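Dark walls (interior decoration)

From the Verelness Household Encyclopedia, a reader-written reference. Entry by Beverley McAlister.

A dark wall is any inside wall painted or papered in a deep colour, such as maroon, bottle green, navy or charcoal. People also call it a feature wall when only one gets the treatment, though I think of the two as cousins. I've lived with one for years now (mine is plum) and I'd never go back to magnolia! 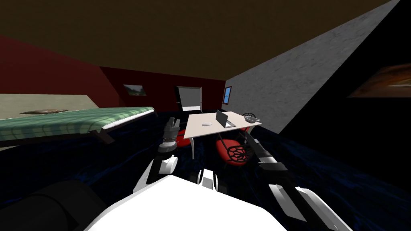
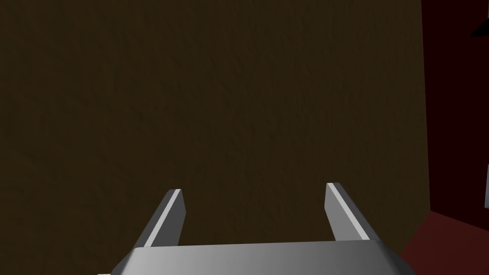
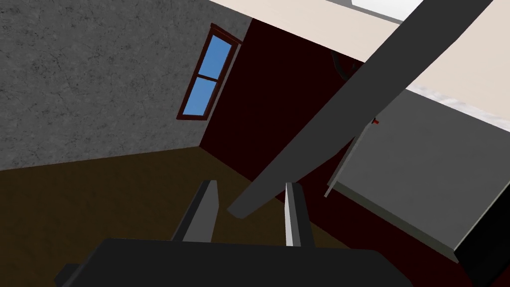 Three computer-rendered interior views. The last has a dark maroon wall meeting a textured grey one, with a cream-white ceiling.

Background

Dark rooms are old news. Before electric light, plenty of households liked deep colours because smoke and soot hardly showed on them, and dining rooms in particular were often red or green. Then fashion swung to pale walls, and by the time I was growing up everything in our street was cream. My friend Meenakshi Kamath, who wrote the entry on wallpaper paste, remembers her parents' hall in chocolate brown and says visitors either loved it or walked through very quickly.

What it does to a room

A deep colour soaks up light, so the wall seems to sit closer or farther off depending on what's beside it. Paint the far end of a long, thin room and it will usually feel shorter. Paint all four walls of a little room and the corners sort of melt away, and I find that cosy, although my sister says it's like sitting in a plum pudding. Ceilings are mostly left pale, but you can take the colour right over the top if you're feeling brave.

Choosing a colour

Buy a tester pot and paint a big sheet of lining paper, then move it about for a few days. Red-based darks go brown under warm bulbs and blues can turn nearly black by teatime. I had 20 sheets stuck up in my back bedroom in September and hated 19 of them.

Painting

Fill and sand first – dark paint shows every lump, especially with a window to the side. A grey undercoat helps deep reds cover properly, and even then I'd allow for a third coat. Keep a wet edge and don't go back over bits that are half dry, or you'll get shiny patches. Matt looks lovely but marks if you so much as brush past it with a bag, so in a hall I'd have eggshell every time.

Looking after it

Dust with a dry, soft cloth. Scuffs come off with a barely damp sponge if you dab instead of rubbing. Save some of the paint in a jam jar and write the colour name on the lid.

See also: Lining paper; Picture rails; Undercoat

Last edited January 3, 2019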